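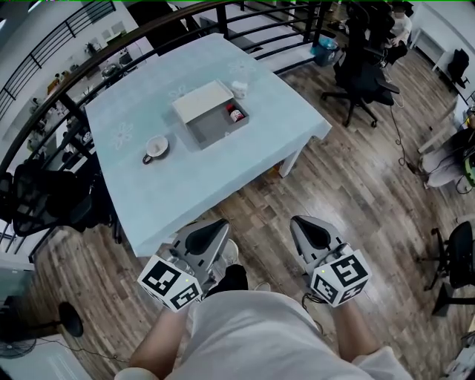 Recording should not have carried on for as long as it did once the first fault had been reported, according to Bernice Ofori, and sessions using the hand-held grippers at Stenex will remain suspended until every unit has been inspected.

The suspension took effect on Monday, June 11, 2018. It follows the discovery that the right-hand gripper in several pairs had been losing its position during tabletop tasks, among them the opening and closing of lidded boxes. In each case the recorded path of the hand jumped sideways and then returned, while the operator noticed nothing unusual. A total of 121 recordings have been withdrawn from the Zerkance collection, which held 2748 before the fault came to light.

Engineers at Stileck, which maintains the equipment, have traced the problem to the mounting of the marker cube at the base of the gripper. The fixing can work loose in use, allowing the cube to turn slightly. The tracking software continues to read the printed patterns and gives no warning. Of the units examined so far, seven were found to have a loose fixing.

A separate matter concerns cables. An operator reported that a cable had caught on the corner of a table as she stepped back. She was not hurt. Kofi Mensah, who is leading the inquiry, has asked that cable routes, both from the grippers and across the floor, be reviewed before work starts again.

Under the interim rules, each cube is to be checked by hand at the start of a session and again at the midday break. Any pair that fails must be labelled and returned to Stileck, and may not be repaired on site. Operators are reminded that they may stop a session at any time without giving notice.

Arms trained on the withdrawn recordings had been missing the edge of the lid in tests, and those tests will be repeated with the remaining material. A written report is expected in September. Operators with sessions already booked will be contacted by Shahla Nazari, to whom any earlier cable incidents should also be reported.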